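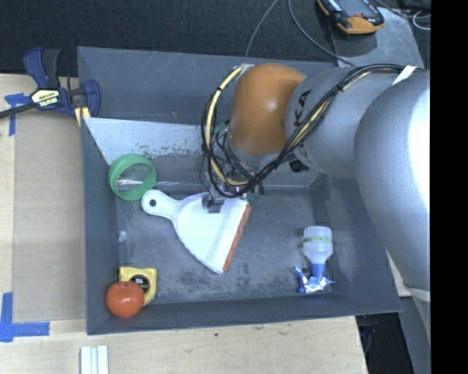

How to Apply for Respite Care Hours Through Kesterton Family Services

Respite care gives a family caregiver time off while a trained worker stays with the person they look after. Kesterton families can apply at any point in the year. The steps are the same for a child or an adult with a disability.

Before you start

Have these ready:

Proof of address in the Kesterton service area
The most recent disability determination letter
A list of current medications and doses
Names and phone numbers for two emergency contacts
Guardianship papers, if the person is 18 or older and has a legal guardian

Copies are fine. Do not mail originals.

Step 1. Request the packet

Call the intake line or stop by the Madgate office and ask for Form 1179. There is a short version of this form for families renewing their hours, so say that you are applying for the first time.

Step 2. Fill out the care profile

The care profile is pages two through five. It asks about meals, bathing, mobility, sleep and behavior. Describe an ordinary bad day. Many parents write down what their son or daughter can do when things go well, and the hours come back too low. If a question does not apply, write N/A. A blank answer sends the packet back.

Step 3. Sign and return it

The caregiver signs page six. The person receiving care signs too if they are their own guardian. Packets can be dropped off at Madgate or mailed. Keep a copy of everything, including the envelope receipt if you mail it.

Step 4. Home visit

A coordinator will call to set up a visit. Emília Vlček covers families with children and Vilja Saarinen covers adults. The visit is a conversation at your home, and the person receiving care should be there for at least part of it. Have the medication list out, and mention any pets - some workers have allergies.

Step 5. Read your decision letter

The letter shows the number of hours approved, the start date and the end date. Unused hours do not carry over into the next period. If you disagree with the decision, you have 30 days from the date on the letter to ask for a review in writing. Include anything new, such as a therapist's note or a school report.

Step 6. Choose a worker

You can pick from the agency list or name someone you know. A person you name must pass a background check and cannot live in your home. You may interview up to 3 workers from the list before choosing.

Changes after approval

Call your coordinator if you move, if medications change, or if there is a hospital stay. Hours can be put on hold during a hospital stay - ask for this when you call.

Page updated 16 June 2024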